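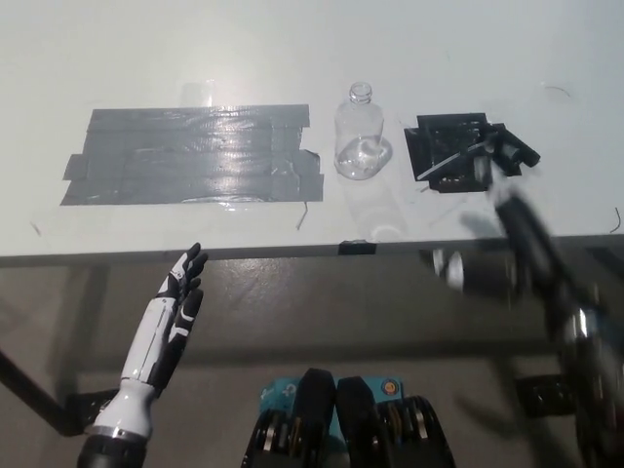

May 6, 2022

Bench tidy, main table. I had put 33 minutes aside for it, a number chosen to sound serious on the planner, and I'd like it noted that the planner was optimistic.

Wire first. Offcuts get everywhere in this shop, and the thin dark ones show up nicely on a white top, so there's no pretending you didn't notice them. Anything shorter than a finger goes in the scrap tin. Anything longer goes in the drawer marked "useful", where it will stay until the building comes down.

The duct tape patch stays for now. Stolberg want to know how overlapping strips behave when they're wiped down again and again, and a neat edge was never part of the request — just as well, given the edges. Please don't trim it. Please don't pick at it either. I know what you're all like.

Spray bottle: head and bottle are to be stored together from now on. A bottle with no head is a vase. Top up from the Pivasell drum, write the fill in the book, and wipe along the strips and never across them, or the loose ends start to lift.

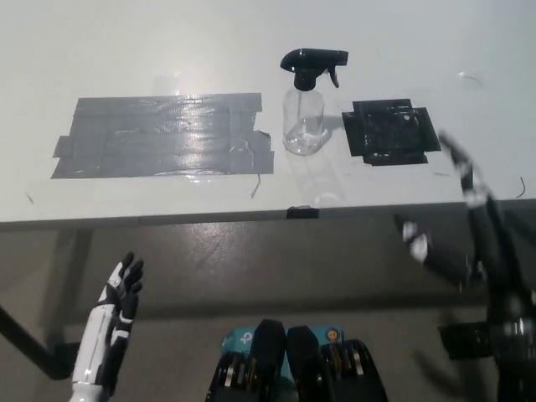

Tape patch, spray bottle with its head on, black square pad to the right.

The Parnora order came to 565 pieces of assorted fixings, which I have sorted into 6 tubs and labelled in handwriting I can still read this afternoon. No promises for July.

Still to do:
Ask Dumlao for the proper floor cleaner. Plain water on grey concrete mostly moves the dirt to a new address.
Find the bottle cap, or stop looking for it.
Go over the scuffs on the tabletop with the soft cloth. Not the green pad. We have been through this.
Put the wire cutters back on their hook, once I remember which hook we agreed on.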